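Robotics > Manipulation

Prukard opens hand teleoperation trials to outside labs

Prukard has begun taking outside users for its remote-control teaching setup, which records a person moving a multi-fingered robotic hand through a task and turns the recordings into training data. Two university labs started in August, each with an allotment of 800 demonstrations.

The operator wears a tracked glove, called Katon, and the hand follows the operator's finger positions. Joint angles, motor current and wrist video are logged together. Tasks in the first round are tabletop ones: picking up a box, turning a cube in the fingers, moving a small block into a basket. An operator can also switch the motors to a compliant mode and push the fingers into position by hand, and those sessions are stored under a separate label.
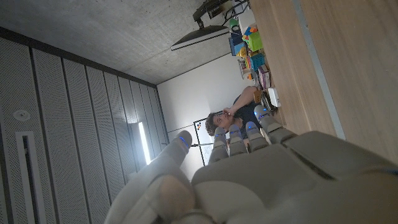 Thumb placement takes the most practice, according to Nafula Lyimo, who runs operator training at the company. A human thumb and a robotic one do not share the same range, so the software has to map one onto the other, and new operators tend to overshoot when they close on a small object. Lyimo has them work on large boxes first - blocks and cubes come in the second session.

Of 800 demonstrations recorded during internal testing, 560 passed the automatic check for dropped frames and glove drift. A manual review then cut the set to 485. Most of the rejected recordings at that stage had long pauses in the middle of a grasp, which the trained policy tended to copy.

"A pause looks like part of the task to the model," said Angus Kereama, who maintains the logging software, Kombo. "We trim the short ones and throw out the rest."

Kombo exports to common dataset formats, and labs keep the rights to what they record. Support for a second hand, to allow two-handed tasks, is being tested with hardware from Gristar. Prukard has not given a date for it or said what access will cost after the trial period.

This site uses cookies to remember your settings and measure traffic. By continuing to browse you accept our cookie policy.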